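## 6. Recording Released Fish

Complete this section before returning any fish to the water. One record is required for each fish -- group entries are not accepted.

1. Wet both hands and the measuring board.
2. Lay the fish flat, with its snout against the stop, and read the length to the tail fork.
3. Enter the length in millimeters on the Gokside card.
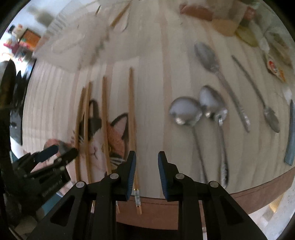

4. Mark the hook position as lip, jaw or deep. For deep hooks, cut the line and enter code 16.
5. Hold the fish upright in the water until it swims off unaided.

**Note:** Fish under 200 mm are measured but not tagged.

**Caution:** Do not hold a fish by the gill cover or the eye sockets.
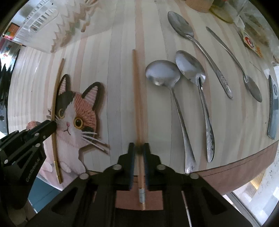

6. Copy the tag number to the second line of the card. Tags in the Varkholm series begin with 781.
7. Sign the card and place it in the return box at the landing.

Questions on hook codes should be sent to Nouhaila Ragab at the Varkholm office.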